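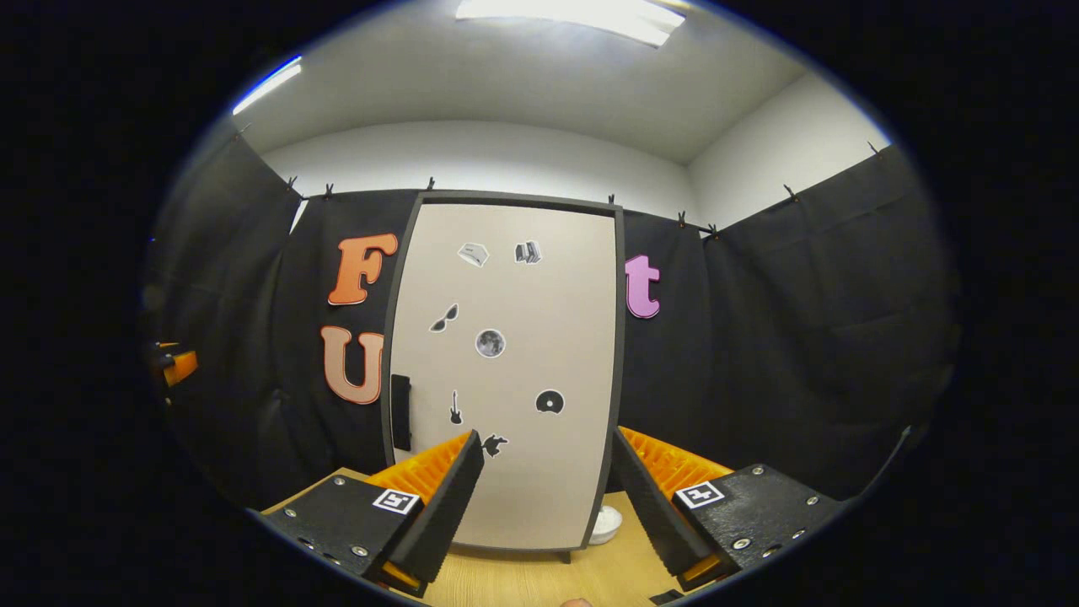

Handgeführter Zweifingergreifer »Asel« im Prüfbetrieb
Einrichtung, Pflege und Instandsetzung – Bewertung nach einem Quartal

Stand: 1. Mai 2020

Gegenstand der Bewertung

Die Lehrwerkstatt Berkent setzt seit Februar den handgeführten Greifer Asel des Herstellers Parkus ein. Das Gerät dient dem Vorführen von Greifbewegungen, deren Aufzeichnung anschließend auf die Roboterzelle übertragen wird. Beschafft wurden 2 Exemplare samt Ersatzfingern. Bewertet werden Einrichtung, laufende Pflege und Reparaturfreundlichkeit. Die Qualität der Auswertesoftware war nicht Gegenstand der Prüfung.

Aufbau

Die beiden Finger sind spiegelbildlich ausgeführt. Auf jeder schwarzen Halterung sitzt eine quadratische weiße Markierung mit schwarzem Muster, über die das Kamerabild die Stellung des Fingers erfasst. Hinter den schwarzen Schaumpolstern auf der Innenseite steht jeweils eine orangefarbene Rippenstruktur. Die Schrauben der Halterungen sind von der Kameraseite her sichtbar, so dass eine fehlende Schraube bei der täglichen Kontrolle bereits im Kamerabild auffällt. Das Weitwinkelobjektiv erfasst neben den Fingern einen großen Teil des Arbeitsplatzes, verzeichnet zum Rand hin allerdings stark.

Einrichtung

Die mitgelieferte Anleitung umfasst 60 Seiten und ist in den Abschnitten zur Montage brauchbar, in denen zur Kalibrierung lückenhaft. So fehlt ein Hinweis, dass die Finger vor der ersten Aufnahme mehrfach vollständig zu öffnen und zu schließen sind. Ohne diesen Schritt wurde bei einem der Geräte ein falscher Nullpunkt gespeichert. Der Kundendienst von Parkus bestätigte das Verhalten auf Anfrage und sagte eine Ergänzung zu.

Für den Arbeitsplatz haben sich eine helle Tischfläche aus Holz und schwarze Vorhänge vor den Wänden bewährt. Deckenleuchten im Blickfeld sind hinzunehmen, solange sich ihr Licht nicht auf den Markierungen spiegelt. Hochglänzend laminierte Markierungen sind daher zu vermeiden; der Hersteller liefert matte Ausführungen nach.

Pflege

Die Markierungen werden vor Arbeitsbeginn mit einem trockenen Mikrofasertuch abgewischt. Lösungsmittel greifen den Aufdruck an. Das Objektiv ist gesondert zu reinigen, keinesfalls mit demselben Tuch. Die Schaumpolster nehmen Staub auf und verlieren mit der Zeit an Haftung. Im Berichtszeitraum wurden sie nach rund 448 Betriebsstunden erstmals ersetzt – zu spät, wie die Aufzeichnungen der letzten Wochen zeigen. Die Rippenstrukturen zeigten zu diesem Zeitpunkt keine Risse.

Instandsetzung

Der Wechsel eines Fingers gelingt mit einem einzigen Schraubendreher und ist nach kurzer Unterweisung auch Auszubildenden zuzumuten. Die Schrauben sind über Kreuz anzuziehen. Nach jedem Wechsel ist der Greifer neu zu kalibrieren, auch wenn die Software dies nicht verlangt.

Weniger überzeugt der Tausch der Polster. Klebereste lassen sich nur mit Geduld und einem Kunststoffschaber entfernen, und eine Montagehilfe zum Ausrichten fehlt. Das Vergleichsgerät von Owino bietet hier eine eingeklipste Lösung, ist jedoch schwerer und ermüdet die Hand bei längeren Aufnahmereihen merklich. Ersatzteile für den Asel trafen in allen Fällen vollständig ein, einzelne Polster sind allerdings nur im Satz erhältlich.

Ergebnis

Der Asel wird für den Ausbildungsbetrieb empfohlen. Abzüge ergeben sich aus der Anleitung und der Befestigung der Polster. Für Werkstätten mit wechselndem Personal wird angeraten, den Kalibrierablauf in einer eigenen Arbeitsanweisung festzuhalten und beim Gerät auszuhängen.

Einrichtung: befriedigend
Pflege: gut
Instandsetzung: gut
Gesamturteil: gut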